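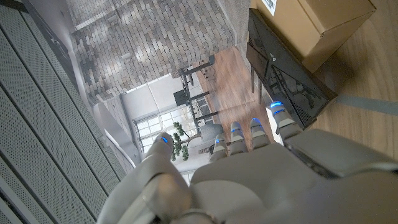 Laundry Refit at Kusholm House - Project Report
Residential Renovation Studio, second-year group project
Submitted 22 Sep 2023

1. Background

Kusholm House is a weatherboard duplex with a shared laundry at the rear. The room measures 2000 mm by 3100 mm and was last altered when the hot water unit was moved outside. The brief asked for a front loader, a dryer above it, a deep sink and at least one metre of clear bench, with no change to the external walls.

2. Existing conditions

The floor fell away from the waste instead of towards it. Sheet flooring had lifted along the north wall and the particleboard under it had swollen at the joins. The sink cabinet was out of square by 11 mm. Moisture readings were high behind the taps and normal elsewhere, so the group took the leak to be local.

3. Layout options

Option A kept the sink under the window and stacked the machines beside the door. Option B moved the sink to the north wall, next to the waste. Option B shortened the pipe run but left the bench in two pieces. Option A was chosen. Its bench is 1208 mm long in one piece, at a depth of 600 mm, and the door still opens fully.

4. Materials

Wall tiles are from the Bretumier range in matt white, laid to 1500 mm with 3 mm joints. The floor is a slip-rated grey tile on a new screed. Cabinets are moisture-resistant board on adjustable legs. The Najafi mixer was preferred over the cheaper Mumum unit - the spout reach suits the deeper bowl.

5. Cost

Tiling and waterproofing together came to $800 under the first estimate, mainly from reusing the window trim. Plumbing went over, as the old waste had to be cut back 60 mm further than drawn.

6. Issues outstanding

The dryer vent still discharges near the neighbour's window and should be redirected. Grout colour at the threshold does not match the hallway tile. The silicone at the bench return needs to be redone before the final inspection in November.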